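3.2 Flooring and noise in rented rooms

Tenants in Kariuki filled in the sleep diary for 7 nights. Hard floors scored worse than carpet, mostly footsteps from upstairs. Rugs helped a bit, see Shokri and Shemweta for the older numbers. Door slams not counted, no good way to seperate them. Diaries with 3 or more blank nights dropped.
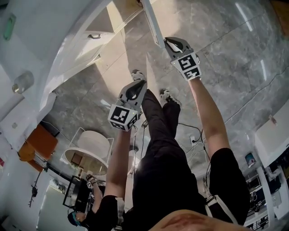 Figure 2. Gray marble tile floor, indoor room.

Second round in May used the same form, shorter. Tile and wood pooled, too few of each.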